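Brirnska Fabric Dye, Sunset Orange
Powder dye for cotton, linen and rayon
Sold by Jultent Craft Supply
Listing updated 24/06/2019

I've been dyeing my own clothes for years and selling dye for a little less than that, and this is the orange I keep going back to. Most oranges I've tried come out either like a traffic cone that sat in the sun too long or a sort of sad peach. The Brirnska one is loud. If you want a quiet orange, get the Apricot (same size packet, two shelves over, so to speak).

One packet does two adult T-shirts or one bath towel. You can push it to three shirts, but they'll be paler and you'll write to me about it! Cecilia Bonsu, who packs our orders, does her kids' camp shirts with half a packet each and likes them lighter, so it's up to you.

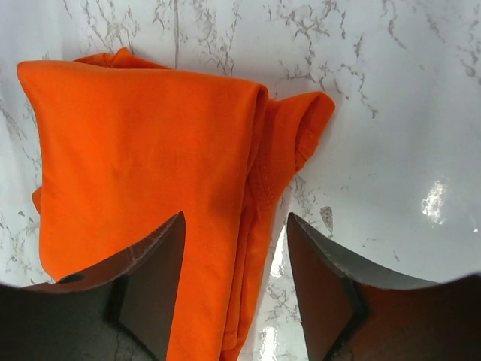

Orange cloth, loosely folded.
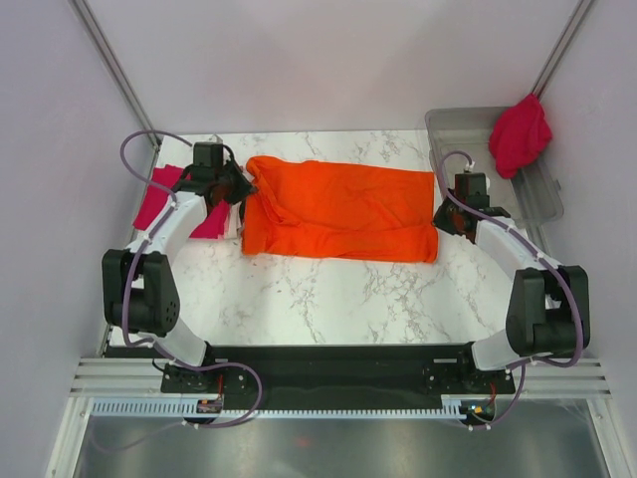

Prewashing is the part people skip, and I get it, I used to skip it too. New cotton has a finish on it that keeps the dye out in patches, and you won't see the patches until the whole thing is dried and it's too late. So wash it hot, no softener, and put it in the bath while it's still damp. Keep stirring for the first 20 minutes, and I mean keep stirring, don't wander off to answer the phone. Cloth left bunched up like the left end of the orange piece in the second photo will take the color unevenly, so pull it open with your spoon every time it gathers. Then leave it in for another half hour, rinse until the water runs clear, and wash it on its own the first couple of times.

A few things I get asked a lot. It won't work on polyester. It will do something on a 50/50 blend, but you'll get a heathered look and the stitching may stay white. You need salt, which isn't in the packet. Don't use your good pasta pot.

Packet size: 100 grams
Needs: hot water, plain salt, rubber gloves
Works on: cotton, linen, rayon, viscose
Doesn't work on: polyester, acrylic, nylon
Also in: Apricot, Brick, Mustard, Deep Teal

The Deep Teal is out of stock until September. Email me and I'll put you on the list.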